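Besuch im Haus Callico: Wäsche, Küche und viel Karton

Am 17. Mai 2007 waren wir zu viert bei Callico, dem Gästehaus der Familie Echeverría. Die Einladung kam von Pilar Echeverría, die das Haus seit Februar allein führt und einmal im Jahr die Türen für andere Betriebe öffnet. Mit mir gefahren sind Leandro Godoy, Abrehet Gudeta und Iara Quiroga. Die Anreise dauerte 3 Stunden, davon eine im Stau vor Zandgate.

Empfangen wurden wir im Hof. Es gab Kaffee, ein kurzes Grußwort und einen Lageplan, auf dem die Wirtschaftsräume noch unter den alten Nummern standen. Danach wurden zwei Gruppen gebildet. Wir gingen mit Ignacio Cisternas, der für Wäsche und Küche zuständig ist. Die andere Gruppe begann im Garten.

Das Haus hat in der Hochsaison nach eigenen Angaben 300 Wäschestücke am Tag zu bewältigen. Bettwäsche und Tischtücher gehen außer Haus zur Firma Mandent. Kleidung von Gästen und Personal bleibt hier und wird von Hand vorsortiert, Dunkles zuerst. Cisternas begründete das mit schlechten Erfahrungen: Ein einziges schwarzes Hemd habe im vergangenen Jahr eine ganze Ladung Servietten grau gefärbt. Ersetzt wurden sie auf Kosten des Hauses.

Sortiert wird in Eimer. Größere Wagen passen nicht durch die Tür, und ein Umbau ist vorerst nicht geplant. Iara fragte nach der Kennzeichnung der Stücke. Es gibt eine Liste am Empfang, in die jeder Gast seine Sachen einträgt, beschriftete Säckchen wurden nach kurzer Probe wieder abgeschafft. Verwechslungen kommen vor, meistens bei Socken und Unterwäsche.

Von den Wirtschaftsräumen ging es weiter in die Küche. Dort wurde an dem Tag nicht für Gäste gekocht, das Mittagessen kam aus dem Ort. Wir konnten uns deshalb in Ruhe umsehen.
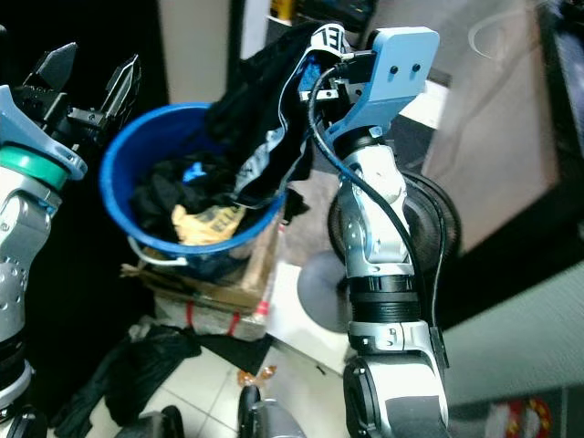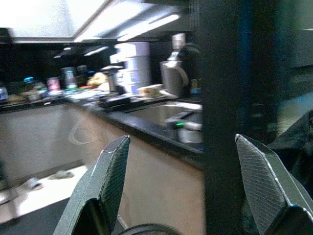

Oben die dunkle Wäsche am blauen Eimer, unten die Küche mit der schwarzen Arbeitsplatte und der Edelstahlspüle.

Zur Küche haben wir am meisten gefragt. Die Arbeitsplatte ist schwarz und glänzt, was bei Abrehet gleich die Frage nach Kalkflecken auslöste. Man wischt sie nach jedem Durchgang trocken, mehr passiert nicht. Kratzer stören Frau Echeverría weniger als Ränder. In unserem eigenen Haus haben wir eine helle Platte und das umgekehrte Problem.

Beim Boden im Wäschebereich fiel die Wahl auf weiße Fliesen mit grauen Fugen. Leandro hätte dunklere genommen. Cisternas sieht auf Weiß schneller, wenn etwas heruntergefallen ist, und bei schwarzer Wäsche leuchtet das ein. Kartons verwendet man dort als Unterlage weiter, solange sie halten. Neue Regale sind bestellt, die Lieferung wurde bereits zweimal verschoben.

Weniger überzeugt hat uns die Beleuchtung. Abends bleiben in der Küche dunkle Ecken, und laut Cisternas beschweren sich die Aushilfen regelmäßig. Für eine zusätzliche Leuchte über der Rückwand liegt ein Angebot vor.

Zum Abschluss saßen beide Gruppen noch im Speiseraum zusammen. Die Gartengruppe berichtete von den neuen Beeten und der Zisterne, die wir aus Zeitgründen nicht mehr gesehen haben. Frau Echeverría gab uns den Waschplan in Kopie mit. Wer ihn haben möchte, kann sich bei Iara melden.

Der Gegenbesuch bei uns ist für den Herbst vorgesehen. Für die Fahrt sind noch 2 Plätze im Wagen frei, falls jemand vorher an der Besprechung in Zandgate teilnehmen will.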